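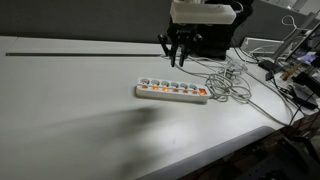

The gripper over the power strip, with the master switch lit. Kokov bench, Radora.

Newsletter > Research > Methods
Last updated 1 Mar 2026
Previous Next Archive Subscribe

Fewer recordings, better switch presses

The Trình project has finished its first comparison of training sets for the switch task, and the smaller set did better. We recorded 2957 attempts at pressing the master switch on a power strip. After filtering, 1404 were left. A policy trained on those pressed the switch more reliably than one trained on everything, and it was noticeably better when the strip had been turned to an angle it had seldom seen in training.

This item explains how the filtering was done and where it still goes wrong. Readers who only want the settings can skip to the part on the filter.

Why a power strip

We picked the task because it has an outcome a camera can check. When the master switch is on, it lights up orange, and so do the small indicators along the strip. If the arm was asked to turn the strip on and the lights come on, the attempt counts as a success. The same holds for turning it off. With most of our earlier tasks a person had to watch the recording and decide, and two people often decided differently. A cup placed near the edge of a tray can be called right or wrong depending on who is looking.

The motion is also harder than it sounds. A rocker switch has to be pressed on the correct side, with enough force to tip it. If the fingertips land in the middle, the strip slides or tilts and the switch stays where it was. The cable pulls on the strip as well. A stiff loop can lift one end off the table, and the strip then moves when it is touched. We left the cables loose for this reason. Taping them down made the task easy, and what the policy learned that way was of little use once the tape was gone.

How the attempts were recorded

Attempts were recorded in two rounds. In the first, an operator steered the arm by hand control. In the second, an early version of the policy drove the arm and the operator took over when it was heading for a miss. Both rounds used the same bench, the same gripper and the same set of 41 strip positions, marked out in a file instead of on the table so that the policy could not learn to look for marks.

Each recording holds the camera images, the arm joint positions, the finger opening and the command that was given ("on" or "off"). Skirnirier, our logging program, writes the start and end times. It does not judge success. That is left to a separate script which runs afterward, so that the rule can be changed without recording anything again. We have changed it several times.

Operators were asked to reset the strip between attempts and to leave the cable wherever it fell. They were not asked to be quick. In the first round some of them took long pauses above the switch while they lined up the fingertips, and those pauses caused more trouble than we expected, as described below.

The filter

The filter has three steps, run in this order.

Step one checks the light. The script finds the master switch in the first and last image of the recording and compares the color in that area. If the command was "on" and the switch goes from dark to orange, the recording passes. If the command was "off" and it goes from orange to dark, it also passes. Anything else is dropped, including recordings where the switch was already in the state that was asked for.

Step two looks for extra contact. We use the motor current in the arm as a rough sign of touch. A clean press gives one rise and one fall. A recording with several rises usually means that the operator missed, bumped the housing and tried again. These can still end with the correct light, so step one lets them through. Step two removes them.

Step three cuts out the waiting. Any stretch where the arm barely moves is shortened. If more than half of a recording is waiting, the whole recording is dropped. Before we added this step, the policy learned to hang above the switch and stay there. It had seen so many images of the gripper holding still over the strip that holding still was a reasonable guess at what came next. It would often go down in the end, but the delay depended on small changes in lighting and we could not predict it.

Step two removed the most recordings. Step one removed fewer than we thought it would, as the operators were good at the task.

Results

We trained the same network twice, once on all 2957 recordings and once on the 1404 that passed. Training time was matched by number of updates, so the smaller set was seen more often. Both policies were then tested at each of the 41 positions, with the command alternating between on and off.

The policy from the filtered set was better at both commands. The gap was larger for "off". Our explanation is that a lit switch is bright in the camera image and its edges are hard to make out, so the policy has to rely on having seen clean presses. In the full set, many of the "off" recordings include a first touch on the wrong side of the rocker. The policy trained on that set copied the wrong touch fairly often and did not always follow it with the correction.

We also tried a random subset of the same size as the filtered set. It did worse than both. This matters, as it shows that throwing away data does nothing by itself. The gain comes from which recordings are left.

One result went the other way. When the strip was nudged by hand during the approach, the policy trained on everything recovered more often. It had seen misses and second tries, and the filtered policy had not. We expected some loss here, and it is big enough that we would not use the filtered policy on a bench where people are working close by and may move things.

Problems with the light check

The light check is simple and we would like to keep it, but it has faults that other groups should know about before copying it.

The arm can block the view. If the gripper stays low after the press, the camera may see the fingers and no switch. We now require the arm to rise before the recording ends. Older recordings without the rise were checked by eye.

The glow spreads. White plastic next to an orange light picks up a warm tint, and an early version of the script took that tint for the switch itself when the search area was set too wide. The area is now tighter, and the script compares the brightest part only.

The indicators do not all look equally bright to the camera. One may wash out almost to white while its neighbors stay orange. We had planned to use the row of indicators as a second check on the master switch, and gave that up after it rejected good recordings. The larger switch is easier to read.

Shadows from the arm move across the table during the approach. They have not upset the light check so far, but they do affect the step that locates the strip, mainly when a shadow lies along the long side of the housing.

What others can use

The filter scripts are short and depend on Skirnirier only for the file format. A converter for plain image folders is included. You will need to set the search area and the color limits for your own strip and camera. The limits we used are in the settings file with a note on how they were chosen. Strips with a green or red switch should work if the limits are changed, though we have not tried them.

The contact step needs motor current at a steady rate. If your arm does not report it, a force sensor at the wrist would serve. We do not recommend trying to find contact from the images alone. We tested that on part of the data and it missed light bumps.

The recordings themselves are stored with their filter results, so the dropped ones can be studied too. Each dropped recording carries the name of the step that removed it. If you plan to train on them, please read the note on first-round pauses.

Next work

In April we will start on a mixed set. The plan is to keep the filtered recordings as they are and add back the part of each dropped recording that comes after the first bad touch. That would give the policy examples of recovery without the mistake that led to it. We have tried this by hand on a small number of recordings and the cuts are awkward to place, so most of the early effort will go into finding the cut point automatically from the motor current.

We also want to move to a strip with a separate switch for each socket. The command would then have to name the socket, and the fingertips would have less room between neighbors. The bench, the arm and the list of positions will stay the same so that the numbers can be compared.

Questions about the scripts or the file format can be sent to the Trình list at Kokov. Please include the version of Skirnirier you are running.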